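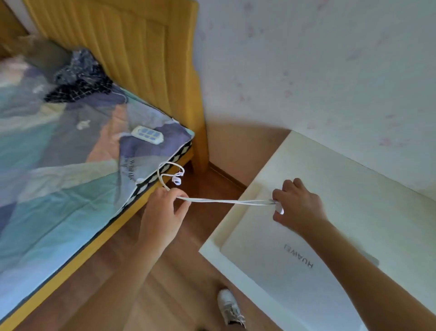
Untangling earphones beside the bed, one of the household tasks considered under Item 3.

Parkwood Housing Association
Working Group on Household and Workshop Automation
Minutes of the Regular Meeting
23 April 2026

Present: the Chair, the Secretary, the members for housing services, the member for the repair workshop, and the resident member. The member for finance sent regrets.

1. Minutes of the previous meeting

The minutes of the March meeting were approved with one correction. Under the heading "Laundry," the words "folded without help" were replaced by "folded with help at the collar."

2. Matters arising

The Secretary reported that Orier had replied to the group's letter. The company will lend one two-armed unit for the workshop but declined to offer a unit for use in occupied apartments. Its letter stated that bedrooms and children's rooms remain outside the conditions it is prepared to support. Zikport has not replied. The Secretary was asked to write again.

3. Household tasks: cords and cables

The member for housing services introduced a paper on small tidying tasks. The paper argued that the group had given too much attention to floors and dishes, and too little to the minor handling that takes up a resident's time between larger chores. Cords were chosen as the first case.

Members considered the photograph placed at the head of these minutes. The thin white cable is held in both hands, with part of it still looped near the edge of the mattress and an earbud hanging in the loop. It was noted that the left hand holds the cable loosely while the right pinches a small white item at the end. The member for the repair workshop observed that a loose grip of this kind is harder to reproduce than a firm one, as the fingers must let the cord slide and still notice a snag.

The resident member pointed out that the white power strip on the comforter has a cord of its own, also white, and that a machine would need to tell one from the other before pulling on either. Members agreed that this was a fair statement of the difficulty. Pulling the wrong cord could bring a power strip onto the floor.

The Secretary summarized the results of the Từ trial, which had been circulated in advance. The trial machine was given 325 tangled cords of various kinds on a bare table under fixed lighting. It did well with thick charging cords and poorly with earphones, where it tended to tighten the knot. In 9 cases the cord was damaged. No attempts were made on bedding or any other soft surface.

There was discussion of whether the task was worth pursuing. One view was that wireless earphones would remove the need before any machine could meet it. Another was that residents with limited use of their hands have asked for help of exactly this kind, and that the skill would carry over to drawstrings, shoelaces and window blind cords. The second view was accepted by a majority.

Resolved: that the untangling of thin cords be listed as "not ready" in the group's register of tasks, and be reviewed when results on soft surfaces are available.

4. Workshop tasks

The member for the repair workshop reported that sorting screws and loading the parts washer are now done by machine on most shifts. Coiling extension cords was tried for two weeks and withdrawn. The coils were neat, but staff had to present each cord with the plug facing the same way, and the time saved was small.

Resolved: that sorting be listed as "ready," loading as "ready with supervision," and coiling as "not ready."

5. Register of tasks

The Chair asked that each entry state the surface and lighting under which a task was tested. Agreed. The Secretary will revise the form.

6. Other business

The resident member asked whether residents may refuse a machine visit without losing their place on the list for ordinary help. The Chair confirmed that they may. The notice to residents will be amended to say so.

Actions

Secretary: write to Zikport; revise the register form; amend the notice to residents.
Member for the repair workshop: confirm delivery arrangements with Orier.
Member for housing services: prepare a paper on bed making, including the handling of items left on the bed.

The next meeting will be held in the workshop office. The meeting was adjourned.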